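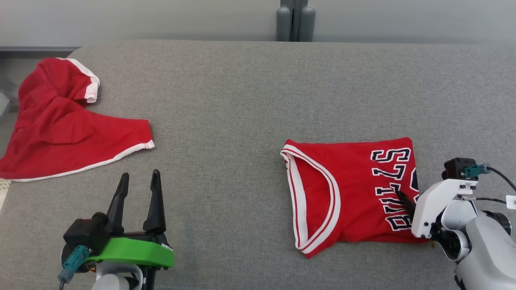 Combien de temps pour une pile entière, a demandé un visiteur avant même la fin de la présentation. Chez Rakmont, on a répondu sans détour : le kit Tunuter à deux bras est vendu pour le pliage de petites séries, et il faut compter 20 maillots à l'heure.

La visite de l'atelier de Sostow a duré toute la matinée du 26 février 2022. Le linge de sport sert de banc d'essai : shorts rouges à liseré blanc, maillot des Bulls à bordure rayée. Les doigts des pinces sont noirs et effilés — le catalogue en propose un second jeu, facturé 300 euros.

La location se fait au mois, à 1151 euros, formation comprise. L'achat est possible depuis janvier, sur devis. Le contrat d'entretien prévoit une révision toutes les 1000 heures.

Reste la question des tissus glissants. Rakmont renvoie à la prochaine version du logiciel, sans donner de date.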